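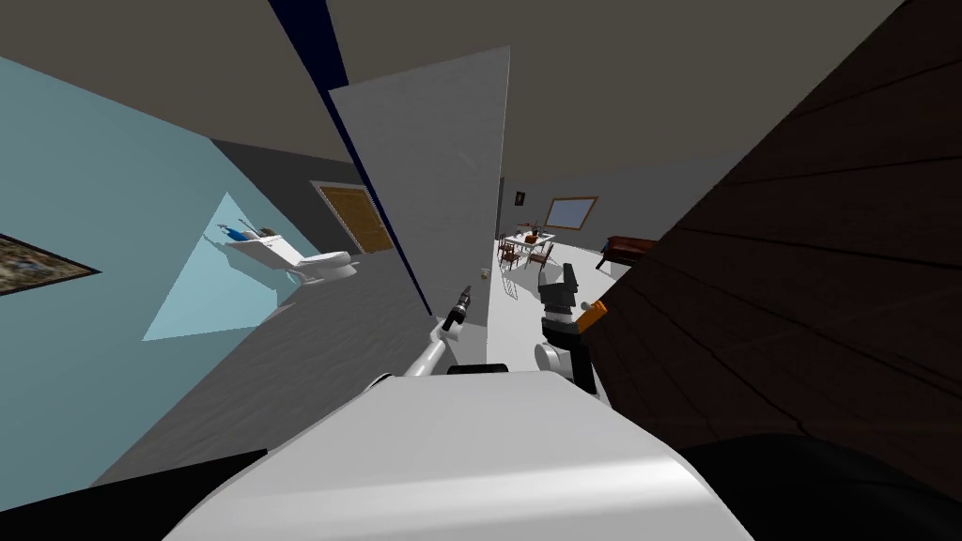
I gave up on white paint in September, after three winters of looking at it. Farah Tjoa had been telling me to for longer than that. White goes grey on a dull day, and most of our days are dull. A light blue wall holds up much better, especially near dark brown wood with the grain showing. I bought 10 litres and did the hall first.

The cupboards took longer. I wanted the grain to stay visible, so I thinned the grey and wiped it back with a rag — slow work, but easy enough.

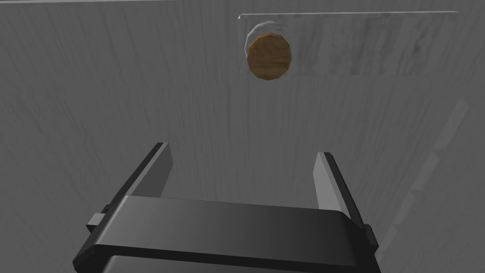
Two coats were plenty. The third I tried on a spare door and it looked flat, so I sanded it off. The landing is next.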